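发件人：Tanar 读书组
日期：2023年2月14日
主题：Re: 通胀那一章，大家读得怎么样？

> 我读到第三节就卡住了。作者说物价涨得快的时候，
> 手里有固定利率贷款的人反而占便宜，这怎么可能？
> 什么都贵了，日子明明更难过啊。
> 另外，下次还是读 Paulauskas 那本吗？

这个问题问得太好了，我也在这儿绕了好久！

先把两件事分开看。东西贵了，钱包确实吃紧，这一点作者没否认。他讲的是那笔债：比方说你每月固定还700，合同签死了，物价和工资一起往上走，这700能买到的东西却越来越少，还起来自然就轻了。前提是工资真的跟着涨，要是工资不动，这个便宜就占不到（这个条件他放在脚注里，很容易漏掉）。

反过来看放贷的一方就更清楚了，收回来的还是那个数，购买力却缩了水。所以银行定利率时会把预期通胀算进去，名义利率减去通胀率，大致就是实际利率。我拿书后附的 Brutimov 小镇那道习题算了一遍，本金1,960，前后改了3次才对上答案，算通的那一刻真的很痛快，推荐大家都动笔试试！

下次还是 Paulauskas，读到第90页，正好讲完储蓄那部分。地点照旧在 Pistance 二楼，

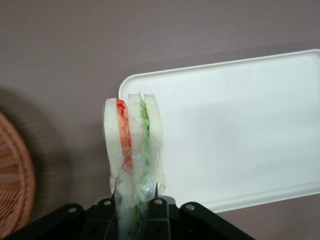
晚到的直接上来就行。要是有人手里有十月那次讲利率的笔记，麻烦往列表里发一份，我那份缺了后半截。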